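Last updated June 25, 2026

Operator and fault analyst wanted, Gernov manipulation lab

We are looking for one person to join our small team at Gernov. The work is half operating a two-arm table and half finding out why it fails. The contract is for 9 months, 15 hours per week, and can be extended.

I want to explain the background openly. During a sorting run with kitchen utensils, the right gripper closed on a paring knife and the controller did not release it when the operator asked. The stop button worked and no person was hurt. We found later that a Brerkix force sensor was sending old values after a restart. We went through 3,092 grasp records and marked 800 of them as not reliable. Many of these still need to be looked at by a human.

Your tasks will be:
- run the table together with a second operator, never alone
- review marked grasps and write what kind of fault it was
- test the new stop procedure each time the software is changed
- report every near miss the same day, also the small ones

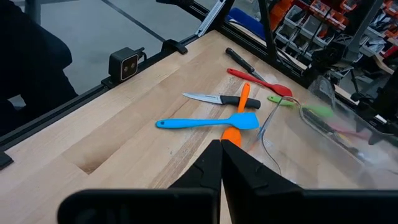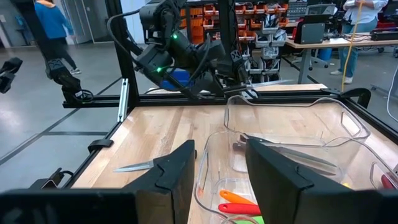 Utensil sorting at the two-arm table.

You do not need a degree. Patience is more important for us, and clear writing. Experience with Torneck controllers is welcome, but we can teach it. Safety training is paid and takes place before you touch any equipment.

Please send a short letter to Gangadharan Sundaram, and tell us about one fault you have investigated, in any field. The start is in October.

14 shares | 3 comments

Heledd Foulkes: Is remote review of the records possible for part of the hours?

Gangadharan Sundaram: Yes, for the review part. The table work must be on site.

Bhatia: Did the old sensor values show in the log, or only on the restart?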